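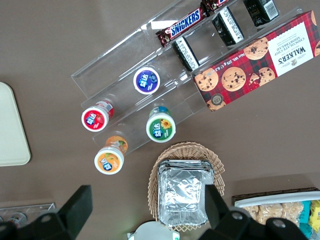
Usamos cookies propias y de terceros para recordar tus preferencias. Aceptar | Configurar | Rechazar

Expositor escalonado de metacrílico para el mostrador: ¿cómo lo ordeno para que no se caiga todo?

Geum-ok Lim

Hola a todos, llevo un quiosco pequeñito dentro de la academia Carness y desde noviembre tengo en el mostrador un expositor de esos transparentes en escalera. Me encanta cómo queda, todo se ve de un vistazo y la gente pica mucho más que cuando lo tenía en una cesta (¡con lo mona que era la cesta!). El problema es que no acabo de encontrarle el orden. Arriba suelo poner las chocolatinas tumbadas, tipo Snickers, y unas cajitas negras que tienen que ir de pie porque la pegatina con el código de barras me la leen desde detrás. Abajo van los botes de chicle Yida, que son cilíndricos, con el tapón hacia arriba, y ahí se me complica la vida: en cuanto alguien coge uno, tira el de al lado.

Y luego está lo de las cajas largas. Las galletas Walkers de mantequilla con pepitas de chocolate, las de cuadros escoceses, no me caben en ningún escalón y las acabo dejando apoyadas en el lateral. A mí me parece que estorban, pero mi hermana dice que así se venden solas. ¿Vosotros qué haríais? ¿Cambio de expositor, le pongo algo antideslizante, lo ordeno al revés? El mío es un Idevley y me costó 40 euros, así que preferiría no tirarlo – aunque si no hay remedio, pues nada. Ah, y otra cosa: ¿con qué lo limpiáis? El mío coge huellas con solo mirarlo.

Elspeth Kerr

¡Hola, Geum-ok! Yo tuve uno casi igual en la cafetería y pasé por lo mismo, así que te cuento lo que me funcionó. No lo cambies todavía. Lo primero que hice fue mirar si estaba nivelado, y no lo estaba ni de lejos: mi mostrador hace un poco de caída hacia la puerta. Le puse dos topes de silicona transparente debajo, de los que se pegan en las puertas de los armarios, y media batalla ganada.

Para los botes, compra lámina antideslizante transparente (la de forrar cajones, la lisa, la de agujeritos queda fatal) y corta una tira un pelín más estrecha que el escalón. A mí un rollo de 500 gramos de peso, que parecía poquita cosa, me dio para el expositor entero y dos cajones de casa. Y sepáralos, mujer, que nos puede el ansia de llenarlo todo. Deja el hueco de un dedo entre bote y bote para que quepa la mano. Si tienes varios sabores pon solo uno de cada y guarda el resto debajo, total, reponer es un segundo.

Lo de las galletas yo lo dejaría como lo tienes. La caja de cuadros es tan vistosa que llama a la gente desde lejos, y apoyada al lado no le quita sitio a nada. Eso sí, que no cargue mucho peso sobre el borde, que a mí se me fue abriendo una esquina por apoyar paquetes de café.

Para limpiarlo, agua tibia, una gota de jabón de platos y paño de microfibra. Nada de alcohol ni de limpiacristales con amoniaco, por favor te lo pido, que el mío se quedó blanquecino y ya no hubo forma de arreglarlo.

Brerngate79

Yo lo pondría al revés, los botes arriba y las chocolatinas abajo. O compra uno con reborde, en Dudek los tienen.

Comentarios

Marisa_mostrador: Con reborde, sí, pero luego el reborde tapa las etiquetas y te preguntan el precio de todo. Ya me pasó.

Geum-ok Lim: ¡Mil gracias, Elspeth! He puesto el nivel del móvil encima y está torcidísimo, no me había dado ni cuenta. Esta tarde voy a por los topes. Lo de subir los botes me da un poco de miedo, la verdad – si se caen desde ahí me llegan al pasillo.

tono_r: Pregunta tonta, ¿la lámina esa no amarillea con el sol? Mi mostrador da a un ventanal.

Elspeth Kerr: La mía no, pero la tengo a la sombra. Prueba con un trocito.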